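# Visit notes: Ultia demonstration rooms, Parkano

The Parkano site takes visitors in July, in groups small enough to stand behind the operator stations. Our guide was Aurelia Avram, who runs data collection for the household program. The program is called Cokside and covers tidying tasks in furnished rooms.

Each room has one two-armed robot and one operator. The operator holds a pair of handheld leaders, and the arms follow. Gripper opening is mapped to a trigger. There is no force feedback on the current version, so contact has to be judged from the head camera. Avram considers this the main source of rejected recordings, well ahead of hardware faults.

A task in the living room set is defined by one written sentence, for example "straighten the pillow on the sofa." The operator starts with the grippers low and open, records one attempt, and returns to the start pose before the next.
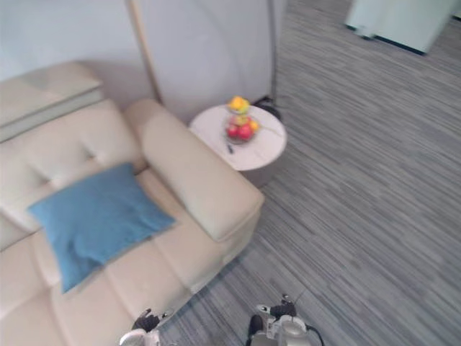 An attempt longer than 15 seconds is flagged for review – it is kept only if the arms never stopped moving. The target for one task is 300 accepted attempts, shared between 2 operators so that the model does not learn one person's habits. The count for the whole living room set stood at 1,403 when we visited.

Guiding the arms directly by hand is also possible. Staff use it in the workshop for fixed motions such as opening a drawer, but not in the rooms, where the person's body would block the camera.

I was given a turn at the station. Depth was harder than expected, and my first three grasps closed short of the cushion. The scaling between hand and arm is adjustable, and a lower setting helped.

Review is done in a program called Vlad, which plays the camera view beside the joint positions. We saw it only briefly – the afternoon group was already waiting at the door. Questions about export formats were deferred to email.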